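Rundside Parts Text, release notes and data card
Last revised 2021-02-04

Contents

Rundside is a collection of short written fault reports from computer repair counters in Nandinville and Cabanatuan. Each record holds one report as the customer or the clerk wrote it, with a fault label added later. The collection is text only and is meant for work on spelling variation, code-switching and label agreement.

Files

reports.tsv: 500 records from Nandinville
reports_b.tsv: 500 records from Cabanatuan
labels.tsv: 17 fault labels with definitions
overlap.tsv: 200 records labelled twice

Fields are separated by tabs. Encoding is UTF-8 without a byte order mark. Line breaks inside a report are stored as \n.

Labelling

Labels were assigned by Rowena Lacson and Lovely Mangubat from the report text alone. "No power" and "no display" are separate labels. Where a report mentions both, the one written first is used. Processor and socket faults share the label CPU.
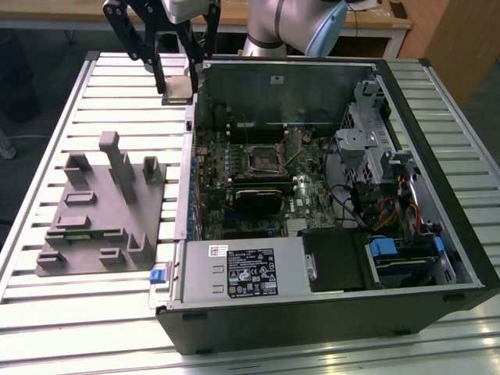 Leonora Samonte asks whether CPU and BOARD should be merged, as customers seldom know which of the two they mean. They stay separate in this release. Anyone who wants them merged can map both to BOARD before training; the definitions in labels.tsv do not conflict.

Cleaning

Names, phone numbers and receipt numbers were replaced with NAME, PHONE and REF. Spelling was left alone, including part names written by ear ("mader bord", "hit sink"). Empty reports were dropped. Duplicates were kept if the receipt numbers differed.

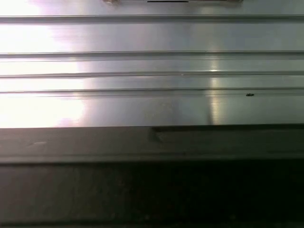

Fig. 2. Grooved metal panel.

Known problems

Cabanatuan clerks used a printed form until October, so the earlier reports there are shorter and more alike. The label OTHER is overused in both files. Shop codes in reports_b.tsv lack the leading zero.
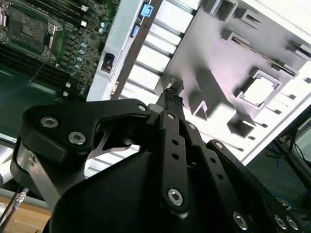
Fig. 3. Open chassis, with gripper.

Loading

Read the files with quoting switched off. Some reports contain a single unmatched quotation mark, and default settings in Petiria will join them to the next record.

Contact

Corrections to labels go to Noel Marquez, with the record number and the proposed label. Requests for the unmasked text are not accepted.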